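Keeping drinks cold without a machine the size of a wardrobe

Our freezer in Zalville came with the house and has two moods, off and Arctic. It also has one ice tray's worth of free space, the rest being peas. After a few summers of serving guests lukewarm squash with an apologetic sliver of ice, I have arrived at a system.

Start the day before. Fill the tray, freeze, tip the cubes into a lidded tub, and fill it again. Four rounds will see you through most gatherings, unless my neighbour Bijan Salehi is coming, in which case make nine.

Cubes in a tub weld themselves into a boulder. Give the tub a good shake an hour after you fill it, and again before bed. If you forget, wrap the boulder in a tea towel and drop it on the back step. Very good for the temper.

Ice picks up smells. Mine once tasted so strongly of garlic that Marjan Parsa asked whether it was a recipe. Keep the lid on, wrap anything pungent, and throw out ice that has been there since January.

Brew tea double strength if it's going over ice, and let it cool in the jug first. Hot tea poured straight on to cubes gives you a large quantity of tepid beige water. Sugar goes in while the tea is still hot, or it will sit at the bottom and sulk.

Use plenty of ice. A glass packed with cubes stays cold far longer than one with two cubes bobbing about like lost swimmers – mean hosts, take note.

For the jug, freeze some of the tea itself in the tray. Label it. Frozen tea and frozen gravy look remarkably alike, as Ho-yin Tsao can confirm. 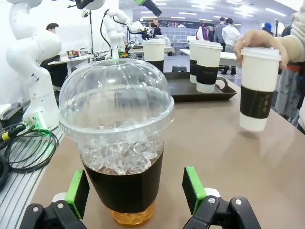 How long can I keep brewed tea in the fridge before icing it?
Two days in a covered jug is my limit, and less if you've already added fruit or milk.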